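Open afternoon at Nindgate brings 121 visitors to see robot arms

The workshop building at Nindgate opened its doors to the public for one afternoon in March, and 121 people came to look. The open day was arranged by Twal, the small company which rents the upper floor and develops software for robot arms. It was the first time that neighbors, parents and pupils from the nearby schools could go up the stairs and see what is being done there.

The doors opened at 1 p.m. and already before that there was a line on the sidewalk. Visitors were taken up in small groups, because the room with the robots is not big. Each group stayed for a quarter of an hour, and many went to the end of the line to go up a second time.

The main attraction was a table with two arms, which the company calls Vuneo. The arms can be told apart by their colored bands, red on the left one and green on the right one. The work they do looks very simple to a person. They pick up small objects, such as toy blocks, and put them down in another place. For a machine it is still difficult, the company explained, as the objects have different shapes and do not lie in the same position every time.

A child of perhaps six years asked why the arms are so slow. The answer from the staff was that they can move faster, but that they make more mistakes then. For the open day the speed was kept low, also so that people could follow with their eyes what happens. 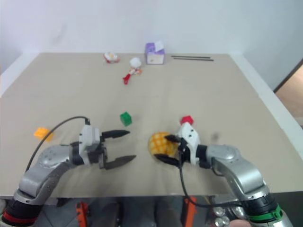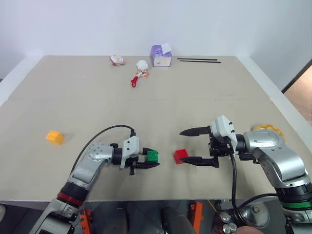
The two arms at the Vuneo table, with toy blocks and other small items. In the second picture the left gripper is holding a green block.

According to Twal, the system has made 886 practice runs with objects of this type during the winter. After each run, a member of the staff writes down if it went well or not, and the notes are used to improve the program. The company did not want to say how many of the runs were successful. It said only that the result in February was clearly better than the result in December, and that soft things are still harder than hard ones.

Between the demonstrations there was a short talk in the meeting room on the same floor. It dealt with the question which many visitors had brought with them, namely what such machines will be used for. Twal is working together with Ito, a packing firm in the same district, which would like to have help with sorting small goods that come back from customers. Today this is done by hand, in two shifts. Ito expects that people will still be needed for checking the goods, and a first test in its hall is planned for the fall.

Not everybody was convinced. A retired mechanic, who had worked for many years with machines in a factory, said he had seen stronger arms already long ago. He found it interesting, however, that these ones do not follow one fixed path. Another visitor was worried about jobs for young people and got a rather long answer, which she said she would think about at home. Two pupils from the vocational school asked if they could come for a practical training, and they received a form to fill in.

Coffee and cake were served on the first floor. The cake was gone before 3 p.m., and somebody had to go to the bakery for more. There was also a table where children could build a gripper from cardboard and string and take it home. It was so full in the middle of the afternoon that more chairs had to be carried in from the office.

The weather was cold, and the waiting on the sidewalk was the only thing that people complained about. The company says that it will give out times for the groups in advance at the next occasion, so that visitors can wait inside. It is also looking at the possibility to show the demonstration on a screen downstairs, which would help those who have difficulty with the stairs. The building has no elevator.

The last group left shortly after 5 p.m. Twal would like to hold another open afternoon before the summer, but the time is not decided. Schools that want to visit with a class can already write to the office at Nindgate. Such visits are free of charge and take place in the mornings, with a maximum of one class at a time.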